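This repo holds the notes, labels and scoring sheets for a small set of tidy-up episodes, mostly toys going into bags and bins. It's called Natlow because the folder was called Natlow before anyone thought about it. If you came for a model that cleans a playroom, there isn't one in here, and I have doubts about most of the ones that say they do.

## Status

Usable, rough. Labels were last redone in August. The scoring script works on a clean install; the plotting script works on my laptop.

## What's in it

- `episodes/` — 1,220 short episodes, one object put away per episode
- `labels/` — start, grasp, release, and an outcome tag
- `rejects/` — everything we threw out, with the reason in one line
- `score.py` — reads a label file and prints a table
- `notes/` — Mareike Kasten's running notes, lightly edited for swearing

The first pass had 2,340 episodes. A lot of those were duplicates, or had the label on the wrong object, or ended before the object was let go. I'd rather ship the smaller number. Please don't cite the bigger one, even though it looks better on a slide.

## Why we bothered

Two years ago I sat through a talk where a robot put a stuffed bear in a basket and the speaker said chores were "basically solved, modulo scale." The basket was rigid, wide open and bolted down. The bear was the size of a loaf of bread. I've got kids, and that is not what the floor looks like at 7 p.m.

What I wanted was a plain test. Can a policy put a small hard toy into a soft bag that moves when you touch it, and can it do that again with a different bag? People do it while talking on the phone. I don't think the machines are there yet, and most public demos are cut in a way that keeps you from checking.

So the set leans toward dull things that go wrong: bags that slump, zippers that hang in the opening, toys with wheels.

## How episodes were recorded

All of it is people working a hand-held gripper. The grip is a machine's grip but the judgment is a person's, and you should keep that in mind before reading anything into the success rate. A person squeezing a gripper shut knows when a toy is about to slip. The policy you train gets the finger positions and the pictures and has to guess at the rest.

Mareike ran most of the sessions. The protocol is short:

1. Put the bag down and open it.
2. Put the toy on the table, anywhere the gripper can reach.
3. Pick up, move, let go inside the bag.
4. Hold still for a moment so the last pictures aren't blurred.
5. Tag the outcome right then, before resetting.

Step 5 got skipped for one whole Thursday. Those episodes are in `rejects/`.

## Outcome tags

| tag | meaning |
|---|---|
| `in` | object is in the bag and the bag is standing |
| `in_fell` | object is in the bag, bag went over |
| `rim` | object is hung up on the edge or the zipper |
| `drop` | object left the gripper early |
| `other` | read the note |

`in_fell` counts as a failure by default. We argued about that one. My view is that if I asked someone to put the toys away and they knocked the bag on the floor doing it, I'd be picking the bag up. Pass `--lenient` if you disagree, and say so when you report it.

## Baselines

We trained two baselines, Wuditz and Shakya. Wuditz is a plain imitation policy. Shakya is the same thing with a longer history and a lot more compute.

Both do fine on bags they've seen, with toys they've seen, in the spots they've seen them. Change the bag and both of them get worse, Shakya a bit more slowly. Neither one recovers from a `rim`. They let go, back off and carry on as if the job were done — the single most common failure in the set, and the one a highlight reel will never show you.
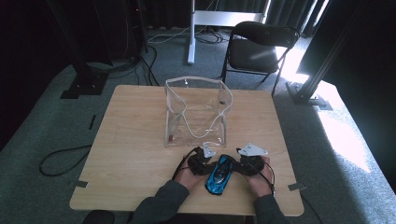

A toy car is a fair example of what gives them trouble. It's small, it's shiny, and the same car held nose-up or nose-down needs a different move at the end. Clear plastic makes it worse, with the light bouncing off every crease. Mareike's note on the clear bags reads, in full, "policy thinks the bag is a rumor."

## Known problems

- One style of table for nearly everything. Don't expect this to transfer to a couch.
- Adults only, all of them practiced. No tired people, no toddlers grabbing things back.
- Nothing about deciding *which* bag a toy belongs in. That's half the chore at my house.
- Episode times include the hold at the end, so don't use them as a speed figure.
- The Prakumer label format is supported for import only. Export loses the notes column and I haven't fixed it.

## Reporting results

Please give the number per bag as well as the overall number. If you leave out a bag, name it. If you publish video, publish one full uncut run, including the resets, and say who did the resetting.

Pull requests are welcome for labels. For new tags, open an issue first — the last one somebody added was `almost`, and I took it back out.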